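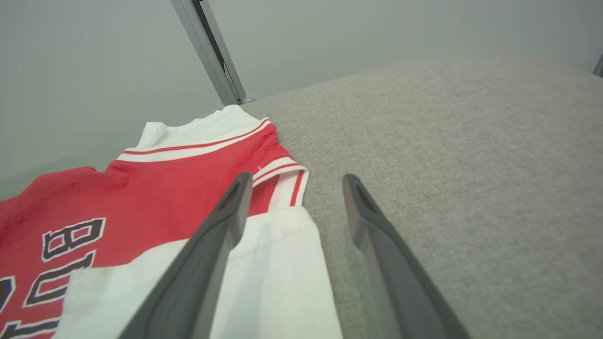

Last modified: September, second revision of Part Two

Chapter 39
Scoring and Judging in Professional Boxing

39.1 Scope of the chapter

The previous chapter dealt with the referee and the conditions under which a bout may be stopped. Most championship bouts that are not stopped are decided by the cards of the ringside judges. This chapter sets out how a round is scored, how the cards are combined, and how the quality of judging can be measured. Amateur scoring is covered in Chapter 41.

Readers should know the fouls listed in Chapter 37 before going on. Point deductions are applied on top of the round score, and the two are easily confused.

39.2 The ten-point must system

Under the ten-point must system, the winner of a round receives ten points and the loser receives nine or fewer. A close round and a clear round are normally both scored 10-9. A round with one knockdown is usually scored 10-8, and a round with two knockdowns is usually scored 10-7. An even round may be scored 10-10, although many commissions discourage it.

The system has a known weakness. A fighter who wins seven rounds narrowly and loses five rounds by a wide margin, with no knockdowns, wins the bout 115-113. The scale has few steps in ordinary use, and the size of each advantage is mostly lost when the rounds are added together.

Deductions are ordered by the referee and entered after the judge has scored the action. If a fighter wins a round 10-9 and loses a point for holding, the round is recorded as 9-9. A judge who first lowers the fighter's score for the same holding has counted the foul twice.

39.3 Criteria

Judges are commonly told to consider four things: clean punching, effective aggression, ring generalship, and defense. Rulebooks differ on whether these carry equal weight. In practice clean punching dominates, and the others tend to matter in rounds where the punching is close.

Clean punching means blows that land with the knuckle part of the glove on a legal target. Blows caught on the arms or gloves do not qualify. Aggression is effective only when it leads to scoring blows, so a fighter who walks forward and is hit on the way in earns nothing for the walking. Ring generalship refers to control of distance and pace. It is the hardest of the four to define and the one on which trained judges disagree most.

39.4 Combining the cards

Three judges score independently and hand in their cards at the end of each round. The bout goes to the fighter favored on at least two cards. The possible results are as follows.

Unanimous decision: all three judges favor the same fighter.
Majority decision: two judges favor one fighter and the third scores a draw.
Split decision: two judges favor one fighter and the third favors the other.
Draw: no fighter is favored on two cards.

The totals are not added across judges. A fighter who wins two cards by a single point and loses the third by seven is still the winner.

39.5 Measuring agreement

Etim proposed a simple test of judging consistency, which this book calls the Etim ratio. For a set of rounds, it is the number of rounds in which all three judges name the same winner, divided by the total number of rounds. Knockdown rounds are removed first, as agreement in them is close to automatic.

Hadiza Etim applied the ratio to 1000 rounds from the Stitinmont archive. Maham Zaidi later repeated the work on 3000 rounds and kept the final round of each bout in a separate group. Both authors warn that a high ratio shows only that the judges agree. Three judges facing the same crowd may share the same error. Zaidi's method for testing crowd influence, in which panels score the same rounds with and without sound, is described in Section 39.8.

Terms introduced in these sections

Card: the written record of one judge's scores.
Even round: a round in which neither fighter is given an advantage before deductions.
Deduction: a point removed by order of the referee.
Etim ratio: the share of rounds, excluding knockdown rounds, on which all three judges name the same winner.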